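Questions and Answers for New Demonstrators
Flelusero teaching table, Jirkusbridge
Last updated June 18, 2026 by Malsha Hettiarachchi

We collected the questions which new people ask most often before their first session. If your question is missing, please write to Rungnapa Phromma and she will add it.

What will I do in a session?

You will guide the robot arm by remote control, using the small hand controller. You move your hand, and the arm repeats the motion. The computer saves the path of the arm and the pictures from all cameras together. One complete try at the task is called one take. A normal session has 30 takes, with a pause after every 5.

Do I need to know programming?

No. Kasun Weerasinghe starts the software and stays in the room. You need only patience and a calm hand.

What is the task?

At present we teach the task which we call Dundulik. The arm must pick up the white block, carry it over the mat and place it on the green lid. Both objects stay inside the mat, and their places change between takes.
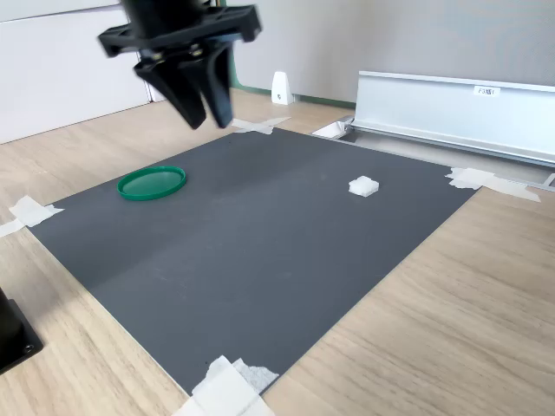 The lid and the block on the mat, with the fingers open.

How fast should I move?

Slower than you would with your own hand, but without stopping. If you stop in the air to think, the robot will learn to stop there too. Most people find a good speed after 3 or 4 takes. The far corners of the mat are more difficult, so please practice them first.

Where should the objects be placed?

Anywhere on the dark surface, but not on the tape. Leave enough space between them that the fingers can go down at the block without touching the lid. Please do not repeat one comfortable arrangement. We had this problem in February, when the robot learned one corner very well and could do nothing in the others.

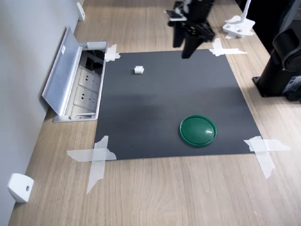
What if I make a mistake?

It depends on the mistake. If the block slips and you can pick it up again, continue and finish the take. We keep such takes, and they are useful for learning recovery. If the block leaves the mat, or if the arm pushes on the table, press the red key on the controller and tell Kasun. The take will be marked as bad and you can start again.

May I move the objects with my hand during a take?

No, only between takes. Wait for the long tone, then change the places, then take your hand away from the table before you press start.
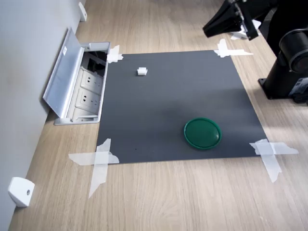
Block and lid far apart, mat taped at the corners.

Can I show the motion by holding the arm?

Yes, but only in sessions with Ashraful Herath. He switches the joints to the soft mode, and you lead the arm by the wrist. These takes are saved under the name Liyanage and are never mixed with the remote ones.

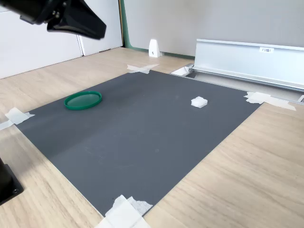 How do I know that my session was good?

After the session we play back 13 takes and look at them together with you. We check that the arm begins from its high position, well above the table, and that it goes down to the block in one smooth way. When the block lies toward the back of the mat and the lid is the nearer thing to the gripper, beginners often cross low over the lid and hit its rim. Lift first, then travel. We also look at whether the tape still holds the mat at the corners, as a mat which has moved makes the later takes hard to compare.

Who can I ask about dates and payment?

Please ask Habibur Dewan at the front desk. Changes of date should reach him one day before.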